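Speaker notes - Taltari Valley Sports History Evening
12 September 2024
Talk: How the Carness rushing records were rebuilt
Speaker: Patricio Lozano

Slide 1. Title
Give name and topic. Say that the talk covers record keeping for one high school program, Carness, and one player, Donnie Rutherford. Running time 25 minutes if the questions are held.

Slide 2. The problem
The school record board credits Rutherford with 3,000 career rushing yards. No season totals are given beside it. The number is round, which is why it was checked. The yearbooks do not agree with the board or with each other.

Slide 3. Sources
- Coach's scorebooks. Complete for his sophomore and senior years. Junior year has the first half of the schedule only.
- Newspaper box scores. These cover the gap, but the paper rounded long gains to the nearest five yards.
- Opponents' books. Moffat kept theirs. Skerunell did not.
Pause here. People usually ask about film. Two reels survive and neither shows a full game.

Slide 4. Method
Each carry was entered on its own line: game, quarter, down, spot, gain or loss. Where two sources differed, the scorebook was used. Where there was no scorebook, the opponent's book came next and the newspaper last. Kick returns were pulled out. The old total had mixed them in for at least one season.

Sacks: high school rules charge them to rushing. Rutherford took direct snaps in the single wing, so a loss on a broken pass play counts against him. Expect an objection from the floor. Answer it from the rule book and move on.

Slide 5. Result
Career rushing: 2,616 yards. Read the number twice.
This is still the school record. The gap to second place gets smaller and the order does not change.
Playoff yards are included. The Moffat game in his senior year was checked play by play against both books - they differ on one carry, by 4 yards, and the lower figure was used.

Slide 6. What is still open
The Skerunell road game rests on the newspaper alone. If anyone in the room has a program with pencil marks in it, ask them to stay behind. The board will be repainted in January and changes are possible until then.

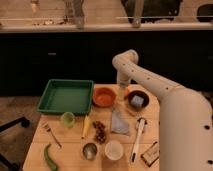 Slide 7. Questions
Repeat each question before answering, as the back rows cannot hear the floor.
If asked about receiving yards: not compiled. The scorebooks list the passer and the gain but often leave out the receiver.
If asked about other players: the same entry sheet is being used for the rest of the backfield, starting with the fullbacks.
Copies of the carry log are on the side table. Close with the contact address.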